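Accueil | Le blog | Cuisine | Rangement | Brocante | À propos | Contact

Les tasses émaillées, suite (et sûrement pas fin)

Samedi matin, j'ai vidé le placard du haut. Celui où tout s'empile, celui qu'on ouvre avec une main en dessous au cas où. Je cherchais un bocal, je n'ai pas trouvé le bocal, et deux heures plus tard j'étais assise par terre au milieu de la vaisselle avec un café tiède et l'envie de tout réorganiser. Vous connaissez ça, je pense !

Le vrai problème, chez moi, ce sont les tasses. Je les aime en émail, à l'ancienne, celles qui font « ting » quand on pose la cuillère dedans. J'en ai offert, j'en ai récupéré, j'en ai perdu une dans un camping (je préfère ne pas en reparler). Mais l'émail a un défaut : empilé, il s'abîme. Les bords se cognent, un petit éclat saute, et dessous ça finit par rouiller. J'avais pourtant intercalé des ronds de feutrine, comme le conseillent toutes les revues. Résultat : des ronds de feutrine partout dans le placard, sauf entre les tasses.

Donc j'ai craqué pour un arbre à tasses. Je tournais autour depuis le printemps. J'avais repéré un modèle chez Bamstead, très joli, tout clair, mais à ce prix-là j'attends d'un porte-tasses qu'il fasse aussi le café. Le mien vient de chez Zastero, la petite boutique qui a ouvert derrière la poste, entre le cordonnier et le magasin de laines. Du bois brun foncé, un socle rond, un poteau bien haut, et voilà. Il y avait aussi une version en métal noir, que j'ai reposée assez vite parce que métal contre émail, merci, j'ai déjà donné.

Je l'ai rapporté sous le bras, sans sac, sous une petite pluie fine, très contente de moi. Ensuite il a fallu décider qui aurait le droit de monter dessus, et c'est devenu beaucoup plus compliqué que prévu.

La verte, aucun débat. Vert foncé, avec son écriture cursive blanche sur le côté, c'est ma tasse du matin et elle passe avant tout le monde. La rouge, c'est celle du goûter, du chocolat, des jours où on a froid aux mains. Et la blanche, avec son bord argenté, fait un peu plus habillée que les autres, alors je la garde pour le thé quand quelqu'un passe (ou quand je décide que je suis quelqu'un qui passe).
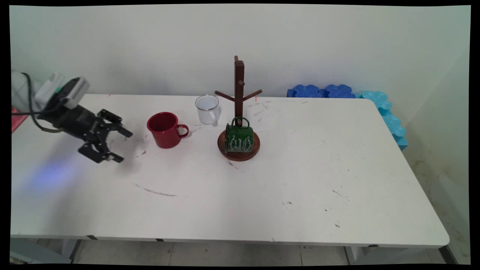 J'ai commencé par accrocher la verte, puis j'ai longuement hésité pour la suite. Est-ce qu'on met les couleurs côte à côte ? Est-ce qu'on alterne avec du blanc ? Et surtout, dans quel sens tourne-t-on les anses ? Je suis droitière, j'attrape tout de la main droite, encore plus quand je dors à moitié. Une anse du mauvais côté à sept heures du matin, c'est une tasse qui valse. J'ai donc fait plusieurs essais, en mimant le geste les yeux fermés. Je recommande l'exercice, à condition d'être seule dans la maison.

Petite remarque pour celles et ceux qui voudraient s'y mettre : regardez bien la taille des anses avant d'acheter. Sur certaines tasses émaillées l'ouverture est toute petite, on y passe deux doigts en forçant, et une branche un peu épaisse ne rentre pas du tout. Prenez une tasse avec vous à la boutique. Oui, on a l'air bête à la caisse, mais moins que le lendemain quand on rapporte le tout.

Pensez aussi à l'équilibre. Une tasse en émail, ce n'est pas lourd, mais si tout pend du même côté, un arbre à tasses trop léger du pied part en avant dès qu'on le bouscule. J'en avais eu un autre, de la marque Groltley, acheté à l'époque de mon premier studio, et il est tombé deux fois dans l'évier. La seconde fois, je l'ai laissé finir sa carrière comme présentoir à colliers. Il s'en sort très bien, d'ailleurs.

Pour l'entretien, je fais simple : eau chaude, éponge douce, un peu de bicarbonate si le thé a laissé des traces. Jamais de paille de fer ! Et je les essuie tout de suite, surtout le bord, là où l'eau aime bien rester. Au lave-vaisselle, certaines supportent, d'autres ternissent, alors je ne tente plus. Le bois, lui, a droit à un chiffon à peine humide et, de temps en temps, une goutte d'huile.

Reste la question de l'emplacement. Près de la bouilloire, c'est pratique mais il y a la vapeur. Sur le buffet, c'est plus joli, sauf qu'il faut traverser la cuisine pour sa tasse, et avant le premier café je ne traverse rien du tout. Pour l'instant il campe à côté de la boîte à pain. On verra combien de temps la boîte à pain le tolère.

Quant au placard du haut, il est maintenant à moitié vide, et je regarde cette demi-étagère avec une joie un peu ridicule. J'y ai mis les saladiers. J'ai aussi retrouvé 5 couvercles qui ne vont sur rien, une passoire que je croyais prêtée et un sachet de 200 grammes de lentilles d'un âge indéterminé — je n'ai pas voulu enquêter.

Dimanche prochain, si j'ai le courage, je descends faire un tour à la brocante de la place Zapata. Officiellement pour trouver une cafetière émaillée. Je sais très bien que je vais revenir avec une tasse. S'il y en a une bleue, un peu cabossée, avec une anse assez large, elle est pour moi, je préviens !

Et vous, vos tasses, pendues, empilées, alignées ? Dites-moi tout en commentaire, et si quelqu'un a une astuce pour les éclats d'émail déjà rouillés, je prends.

À lire aussi
Mon tiroir à torchons, avant et après
Faut-il vraiment garder tous ces bocaux ?
La boîte à pain : bois ou métal ?
Trois brocantes où je retourne toujours
Détartrer la bouilloire sans empester la cuisine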